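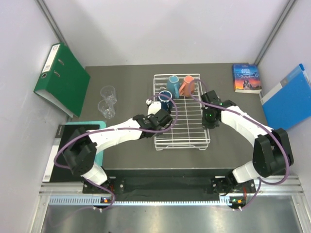

Dish corner and shared shelf check, room 253
Roy building, second floor
Thursday, September 10, 2026

Hi all! It's my turn with the checklist again, and I've typed my comments right under each item because my handwriting on the paper copy got complaints last time (fair enough). OK means I'd leave it alone, FIX means somebody should do something before the November check.

1. Rack sits flat and is away from the table edge
OK. It's in the middle of the table with plenty of room in front, so you'd have to really try to knock it off. I pressed on all the corners and got no wobble at all.

2. Wires and coating
OK, but keep watching it. I ran a dry paper towel along the wires, which is the quickest way to find a rough spot, since the paper snags on anything sharp. No snags this time! The old Clisetti rack had rust at every joint by the end, and I don't want to go through that again.

3. Mugs and how they're loaded
FIX, sort of. The light blue one and the orange one are fine at the back. The dark navy one is lying down, and I'd much rather see it standing or hung over a wire so it can't roll when you pull out its neighbor. I also felt around every rim and handle for chips and came up with nothing, so no mugs for the trash this round.

4. Clear cups
FIX. Please don't squeeze these in with the heavy mugs! If there's a clear one in the rack, give it its own spot near the front and take it out first. Anything with a crack goes in the bin, even a tiny one, even if it's your favorite.

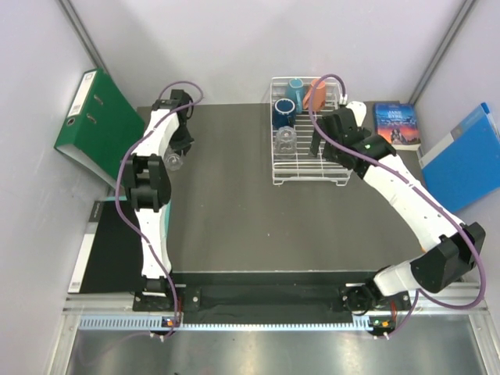
5. Paper and books near the dishes
FIX. This is my big one. We have Jane Eyre sharing a table with the drying rack, plus the blue binder and the green one leaning on the walls. I love that somebody is reading Jane Eyre (I'm on page 328 of my own copy, no spoilers), but paperbacks and drips don't mix. The binders should go back on the Drusov shelf, lying down or properly held up, so they don't slide.

6. Rack emptied and wiped
The rule is still to empty it at the end of the day and wipe the wires, including the ones underneath that everybody skips. Lift the handle by the front rim and go under it too, gunk loves to hide there.

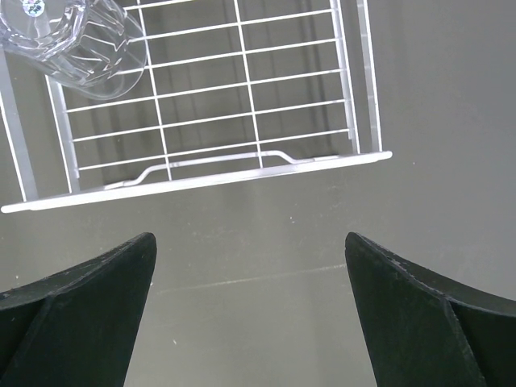 Then do the side rails, top and bottom, and give the table a quick wipe before the dishes go back. The whole job took me 19 minutes with the Dusaveo cloths, and that was with a coffee break in it. Use a damp cloth, please, no scouring pads, they chew up the coating.

7. Next check
November, same list. I'll tape a fresh copy inside the cupboard door, and if you fix something before then, just put your initials next to it.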